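# Appeal court reserves ruling in Jurkow congregation case

19 December 2023 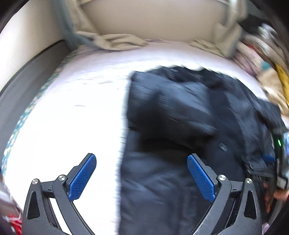
The regional appeal court in Ternumham has reserved its ruling in the case of 12 members of a house congregation convicted of holding unregistered religious meetings. A written decision is expected within 17 days.

The defendants were arrested during an evening service at a private address in the Jurkow district. They were charged under the public assembly code, which requires any group meeting regularly for worship to hold a registration certificate from the provincial authority. Ten were fined. The remaining 2, who were named in the indictment as organisers, received custodial sentences of 12 months each and have been held at Pindamthorpe prison since the verdict.

Counsel for the congregation put forward two grounds of appeal. The first is that the registration rule applies only to premises open to the public, and that a dwelling does not fall within that definition unless notices of worship have been displayed outside it. The second is that an application for registration had already been lodged at the time of the arrests and had not been refused. Under the code, an application left without a reply is treated as pending, and the parties disagree on whether meetings may continue during that period.

The prosecution argued that regular attendance by people from outside the household was enough to make the address a place of worship. It also submitted that the application was incomplete, as it did not include a floor plan or the consent of the property owner. The defence replied that no request for further papers had been sent.

Saraç, a legal aid group that monitors religious freedom cases in the province, had an observer in court. In a written note issued after the hearing, the group said the lower court's judgment did not deal with the status of the application at all, and that this omission alone should be grounds for a retrial. It added that access to the two prisoners had been limited to one legal visit each in December.

The appeal judges refused a request for bail pending the ruling. Payment of the fines has been suspended until the decision is published.

If the convictions are upheld, a further appeal is possible on points of law only and must be filed with the registry in Ternumham. If they are set aside, the case may be returned to the lower court for a new hearing before a different judge.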